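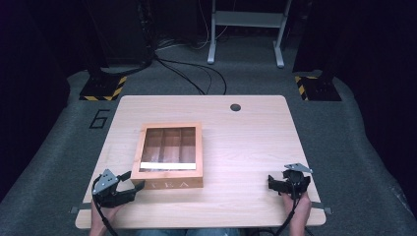 3.2 Beschriftung und Behauptung: das Etikett im Haushalt

Wer Vorräte aufbewahrt, beschriftet. So jedenfalls will es die Ratgeberliteratur, und die von uns befragten Haushalte in Kemadcombe haben ihr in dieser Hinsicht wenig entgegenzusetzen. Von 932 erfassten Behältnissen trugen 94 eine Aufschrift, die bereits beim Kauf vorhanden war (im Folgenden: Fremdbeschriftung). Abb. 4 zeigt eine Teekiste mit Glasdeckel und dem Schriftzug »TEA«; die Fächer wirken leer. Für die Frage dieses Abschnitts ist der Füllstand freilich zweitrangig, denn das Wort auf der Vorderseite gilt auch ohne Inhalt weiter.

Abb. 4: Fremdbeschriftetes Behältnis aus Holz mit unterteiltem Innenraum.

Skinner hat für solche Fälle den Begriff der »stehenden Behauptung« vorgeschlagen. Gemeint ist eine Aufschrift, die weder auf Nachfüllen noch auf Umwidmung reagiert. In unserem Material enthielten 80 der 94 fremdbeschrifteten Behältnisse zum Zeitpunkt der Begehung etwas anderes als das Angekündigte oder gar nichts. Häufige Ersatzinhalte waren Gummiringe, Batterien unklaren Ladezustands und Bedienungsanleitungen für Geräte, die der Haushalt nicht mehr besaß. Eine Befragte bewahrte in einer Dose mit der Aufschrift »Mehl« ihre Steuerunterlagen auf und bezeichnete dies als System.

Auffällig ist die Sprachwahl. Deutschsprachige Haushalte erwerben englisch beschriftete Behälter offenbar ohne Zögern, auch wenn am Küchentisch niemand »tea« sagt. Bach deutet dies als Distanzierung vom Gebrauchswert: Das fremde Wort schmücke, das eigene verpflichte. Wir halten die Deutung für elegant, konnten sie im Interview aber nur bedingt bestätigen. Auf die Frage, warum nicht »Tee«, lautete die mit Abstand häufigste Antwort: »Gab's nicht.«

Anders verhält es sich mit Eigenbeschriftungen. Sie entstehen meist an einem einzigen Nachmittag, vorzugsweise im Februar, und werden danach nicht fortgeführt. In 10 Haushalten fanden wir angebrochene Etikettenrollen in unmittelbarer Nähe unbeschrifteter Gläser. Die Vorsätze, die diesem Nebeneinander zugrunde liegen, waren den Beteiligten noch gut erinnerlich – die Inhalte der Gläser nicht immer.

Für die Typologie in Abschnitt 4 unterscheiden wir daher zwischen zutreffender, überholter und dekorativer Beschriftung. Die Grenze zwischen den beiden letzten Klassen blieb in der Kodierung strittig. Im Zweifel wurde der Haushalt gefragt, was die Zahl der strittigen Fälle leicht erhöhte.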